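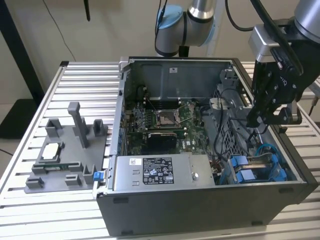 Planner treats cables as solid obstacles and refuses the last 40 mm of the approach

Posted in Motion Planning

We are automating part of a desktop teardown cell. The tower lies on its side with the panel off, and the arm comes in from above with a two-finger gripper. The target is on the side of the case where the cables loop near the drive cage. Arm control goes through Jotolari, and the planner is the stock sampling one that ships with it.

The free space move to the pre-grasp pose is fine every time. The straight line down into the case is where it fails. I get "start state valid, goal state in collision" on more than half the attempts. When I display the collision map, the cables have been turned into a solid lump that fills most of the gap between the cage and the board.

What I have tried so far:

- Smaller voxels. Helps a little, but planning time went from under a second to 350 ms per collision batch, and there are a lot of batches.
- Padding on the finger links set to zero. It plans, and then the fingers rub the chassis edge.
- Turning off collision checking for the last segment. Works until the case is placed slightly crooked.

I don't want to leave checking off near the motherboard. The CPU socket is open and the lever is up, so a bad path there would cost us a board. Is there a normal way to tell the planner that cables can be touched and the metal can't?

rurnmont_cell
14 comments · 6 shares

benchside_lee

Just use a smaller gripper. We had the same trouble and narrower fingers fixed it.

tolerance_stack

Narrower fingers would buy you some room but you would still have a lump of voxels in the map. The problem is that you have one map for two kinds of things.

Split it. Keep the rigid parts as meshes and register them to the case pose: outer shell, chassis frame, board, graphics card, power supply, drive cage. You need a decent pose for the case, so fit it to the chassis edges and skip the interior when you do the fit. Then drop every depth point that falls within 2 mm of a mesh. What is left over is mostly cable. Put the leftovers in a second layer.

In Jotolari you can set an allowed collision entry per layer and per link. Allow the cable layer against the two finger links only. Leave it forbidden for the wrist, the gripper body and the arm. The arm's own cable should be modeled too if it swings, and most people forget it. I attach a fat capsule to the wrist link for that.

For the descent, don't use the sampling planner. Use the Cartesian one with a small step and have it reject the path if less than the full length is returned. Sampling planners do odd things in narrow spaces, and you'll get a wrist flip inside the case sooner or later.

Then put a force limit on the segment, because the allowed layer means you will be pushing on something. Start low and raise it until the false stops go away. On abort, back out along the same line you came in on. Do not replan from inside the case.

Your crooked placement problem goes away with this as well, as the meshes move with the case pose.

Edit: someone asked about depth noise on shiny metal. Yes, the silver parts give bad returns. I throw out anything seen in fewer than three consecutive depth captures.

araya_user

The answer above is good. Two things to add from our setup, which runs Drisoten for perception and Araya on top for task sequencing.

Check your timestamps before you change anything. We had cable voxels appearing where the gripper had been, and the cause was the robot self-filter using joint states that were 200 ms older than the depth data. The filter cut the arm out of the wrong place and left a ghost of the fingers in the map. It looked just like cable. To test it, park the arm over the case, clear the map and wait. If the lump is smaller than when you arrive moving, it's the filter.

The other thing is that meshes only help if you know which model of case you have. If you get mixed towers, you need a classifier step first or you register the wrong drive cage. We keep a fallback for unknown cases where everything is rigid and the job goes to a person if no path is found. It gets used on Sunday loads more than I'd like, when the mix is worst.

I haven't tried the per-link allowed entries in the current Jotolari release. In the older one they were reset whenever the scene was reloaded, so log them right before you plan.

rurnmont_cell

Parked the arm and cleared the map. The lump shrank by around a third, so part of it was the self-filter. Working on the layers now. Zero padding is off the table for good.

Share this thread · 3 people follow it

Contact · Community rules · Copyright the posters · Back to top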